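Kokomine Cloths: read me first

Last touched October 2022

Hello, and thanks for downloading this. Kokomine Cloths is a collection of pictures and notes about small household cloths: flat, folded, half folded, scrunched, hung over things and generally being cloths. I put it together with Ljubica Zupan, who looked after the labels while I looked after the ironing. Ljubica had the better deal, I think, but she says the same about me.

I'm Siu-fong Liu and I'll be the one answering if you write in. What follows is long for a readme (sorry!) but most of the questions I get are answered somewhere in it, so have a skim before you send a message.

What you get

There are 213 sequences in the folder called cloths. Each one is a single cloth on a table, with a short text file next to it saying which cloth it was, what fold it started in and what fold we were after. The text files are plain and the column names are in English. Ljubica's first lot were in a mixture of languages and she went back and redid them all in July, bless her, so if you've got a copy from before that, please throw it out and take this one.

There's also a folder called odds. It has the bits that didn't fit anywhere: napkins, a tea towel with a bobble trim, one pillowcase. No labels in there, and I don't plan to write any. Use them or don't.

The cloths

We used 18 cloths altogether. I wanted a mixture of ones that behave and ones that don't, and I was surprised how much it comes down to the hem. A cloth with a thick stitched hem sits up at the fold, so you get a nice raised edge that's easy to see and easy to take hold of. A thin one with a rolled hem just lies down flat and sulks, and you end up poking at it trying to find where the top layer stops.

They fall into families, more or less. The Cesley ones are the soft cotton squares, washed so many times before we started that they'd lost all their stiffness. The Lazarević ones are heavier, a tighter weave, and they remember a crease for days. If you iron one into quarters and then try to fold it in thirds it will fight you the whole way. The Mekon ones are the cheap stretchy kind you'd use on a worktop, and they never fold to quite the same size twice. Whatever you're building, try it on the Mekons early on, otherwise you'll get a nasty shock later.

I washed everything before it was used, with no fabric softener, and dried it flat where I could.

Dark cloths, and a word about backgrounds

The dark greys are the ones people write to me about. Against a pale table the outline is lovely and clear, but the inside of the cloth is another matter, and with soft light you can lose the join between one layer and the next altogether. What saves you is the stitching. Look for the line of the hem, and then for the little lift along the folded edge.

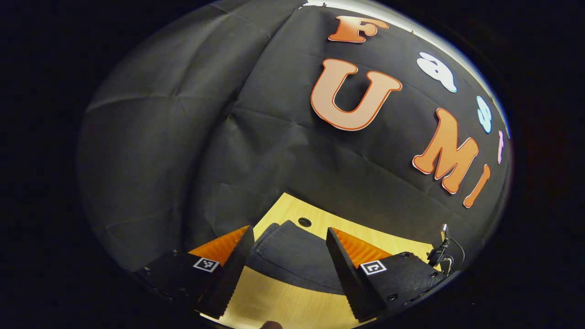 I did think about leaving the dark ones out and in the end I kept every one of them. People own dark tea towels! If a method only works on white squares with a blue stripe then it isn't much use in my kitchen, or in anyone's. In the labels they're marked "dark" in the tone column, so you can pull them out and look at them separately, which I'd recommend doing before you report one number for the whole lot.

How we folded

There are 5 folds in the set: half, quarter, thirds, thirds then half, and what Ljubica insists on calling the envelope. The envelope is thirds one way with the corners tucked in, and it's a faff. You'll find fewer of those than of anything else and I'm not sorry.

"Half" always means edge to edge, never corner to corner. I mention it as my own mother folds everything into triangles and I had to unlearn it.

A fold counts as good if the edges meet to within a finger's width along the whole side. That's a judgement by eye. Ljubica and I each marked every sequence without looking at what the other had put, and where we disagreed we kept both marks. You'll see them as mark_a and mark_b. I'm mark_b, and I'm the stricter one, so if you need one answer and don't want to think about it, take the lower of the two.

Smoothing is marked separately. Some people give the cloth a stroke with the flat of the hand once it's folded, some don't, and it changes the shape a fair bit at the end. The column is called smoothed and it's just yes or no.

Things that are wrong with it

The envelope sequences lean heavily on the Cesley cottons, so don't draw any conclusions about envelopes in general.

Sizes are only written down for the cloth laid out flat before its first wash. Some 4 of them shrank enough that I noticed, all Lazarević, and I never went back with a tape measure. If size matters to you, treat those figures as a starting point.

The colour names are mine. What I call slate Ljubica calls dark grey, and we had a long and silly argument about one that may well be navy. There's no colour chart in any of it, so please don't use this to study colour.

Nothing in here is wet, ironed while you watch, or being washed. It's folding and a bit of smoothing, and that's the lot.

Using it

Do what you like with it as long as you say where it came from. "Kokomine Cloths, Liu and Zupan" is plenty. If you cut it down or add your own cloths, lovely, but please change the name so that I don't get letters about towels I've never met.

If you split it for testing, split by cloth and keep each cloth on one side only. The same square turns up again and again in different folds, and you'll fool yourself otherwise. I did exactly that on my first go and was terribly pleased with myself for an afternoon.

Corrections

Found a wrong label? Send me the sequence name and what you think it ought to say. I go through them in batches, usually with a pot of tea, and put the changes in the file called fixes with a line on each. Ljubica takes anything to do with the marks themselves, so if your question is about mark_a, put her name at the top and I'll pass it along.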